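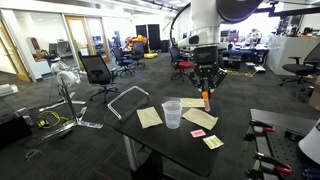

O copo medidor Greren de 55 ml nasceu de uma irritação muito concreta: quem faz tinta de caneta-tinteiro em casa, ou mistura aguarela líquida, passa a vida a despejar gotas fora do sítio. Um copo de plástico translúcido, de boca larga e paredes que estreitam para baixo, como o que está pousado na mesa preta, serve perfeitamente para começar, e durante anos foi só isso que usei. O conjunto Greren pega nessa forma tão simples e junta-lhe o que eu ia improvisando à volta: uma pipeta decente, frascos que vedam e uma base que não foge.

O que vem na caixa

Conjunto de mistura Greren, versão 3
Copo graduado de 55 ml, em polipropileno, com bico
Copo pequeno de 35 ml, sem bico, para provas de cor
Pipeta de vidro com pera de silicone
Frascos âmbar com tampa de rosca e vedante
Vareta de vidro de 19 cm
Base de silicone cinzento com encaixe para os dois copos
Folha de registo de receitas (pode fotocopiar à vontade)

Sobre os copos

A graduação é gravada no próprio plástico. Parece um pormenor, mas quem já esfregou um copo manchado de azul ultramar sabe o que acontece às escalas impressas! As marcas lêem-se melhor contra um fundo claro, por isso costumo pôr uma folha branca atrás quando estou a trabalhar com tintas muito diluídas. Com tintas escuras lê-se bem de qualquer maneira.

O bico do copo grande foi redesenhado nesta versão. O anterior pingava quando se vertia devagar – a Elvia Orozco, que testou connosco quase todas as misturas de ferrogálica, mandou-nos uma toalha inteira cheia de provas do crime. O novo tem uma aresta mais viva e corta o fio de líquido quando se endireita o copo. Continua a pedir um bocadinho de jeito nas tintas com goma-arábica, que são teimosas.

O copo pequeno ficou de propósito sem bico. Serve para molhar o aparo, ver a cor no papel, voltar atrás, juntar mais uma gota de violeta, e assim se vai uma tarde.

A pipeta

Gosto mesmo muito desta pipeta. A ponta é fina e a pera é macia, de modo que se consegue largar gota a gota sem ficar com a mão presa. Convém lavá-la logo depois de usar, com água morna, e deixá-la secar com a ponta para baixo. A pera sai sem esforço e vende-se em separado.

Não a use com tintas que tenham purpurina ou mica. As partículas alojam-se no estreitamento e depois só saem com muita paciência e um arame fino (e o arame risca o vidro).

Frascos e vedantes

Os frascos são feitos pela Hunberg e o vidro âmbar protege bem os corantes mais sensíveis à luz. O vedante é cónico e assenta no gargalo sem ser preciso apertar com força. Se levar o frasco na mochila, ponha-o de pé e dentro de um saco, que a tinta tem uma capacidade extraordinária de encontrar livros emprestados.

Compatibilidade

Os copos encaixam também nos tabuleiros Winmont antigos, os de rebordo alto. Nos Winmont mais recentes o encaixe é mais apertado e o copo grande fica um pouco levantado, mas estável. A base de silicone pode ir à máquina de lavar loiça, no cesto de cima. Os copos aguentam água quente, mas preferimos que não vão à máquina, pois o calor da secagem acaba por os deixar baços.

Nunca volte a usar os copos para alimentos depois de lá ter tido tinta, mesmo que pareçam impecáveis.

Uma receita para estrear

O Mutua Mohamedi cedeu-nos o seu verde Kashindye, que é um verde seco, de folha no fim do verão, lindíssimo em papel creme. Deite 35 ml de azul-esverdeado no copo grande e junte 3 ml de amarelo-ocre. Mexa devagar com a vareta para não fazer espuma. Depois acrescente castanho, uma gota de cada vez, provando sempre no papel em que vai escrever – no branco puro sai bastante mais frio. Use tintas da mesma marca e deixe a mistura repousar de um dia para o outro num frasco fechado antes de a pôr na caneta. Se aparecer depósito no fundo, não a use.

Peças avulsas

Copo de 55 ml, copo de 35 ml, pera de silicone, vedantes e vareta. A base cinzenta volta a estar disponível; a verde, que fizemos em abril, esgotou e não sabemos ainda se a repetimos.

Página atualizada em 6 de agosto de 2023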